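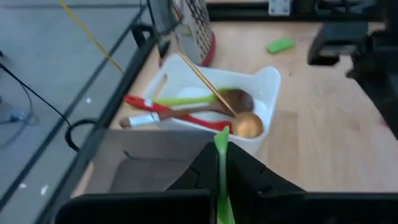
Storing mixed utensils in an open caddy

Posted in Kitchen and Dining, Shared Facilities
13/06/2025

Milagros Casado
Our residence provides one shared kitchen for 16 tenants. In February the drawer organizer was withdrawn and replaced with a white plastic caddy, the Siltar model with a handle cutout at each short end. It is kept on the table beside the box grater. The caddy is too shallow for the longer items, and the wooden spoon, the silicone spatula and a gold-colored metal spoon are laid across it at an angle with their handles over the rim. Residents have asked whether this is acceptable, and whether wood, silicone and metal may be kept together. I would be grateful for guidance before the house rules are reissued.

Nigel Bramwell
The three materials may be stored together provided that every item is fully dry. Wood requires the most attention. A wooden spoon put away damp will mark the plastic beneath it and may develop an odor. We ask residents to stand wooden items upright in a rack overnight and return them to the caddy the following morning.

With regard to the overhang, handles should point toward the back of the table and away from the side where people pass. The bowls and heads of the utensils should remain inside the caddy — these are the parts that touch food. If the arrangement is to be permanent, a tall crock is preferable for anything with a long handle, and the caddy can be kept for shorter items.

The grater should continue to be stored separately. Its face will scratch silicone, and hands reaching into a full caddy may be cut.

drimo_tenant
We had the same caddy and changed to an Idus jar. No complaints to date. The jar does tip over if only metal spoons are placed on one side.

Milagros Casado
Thank you both. The house rules will be amended with respect to drying, and a crock has been requested for the longer utensils.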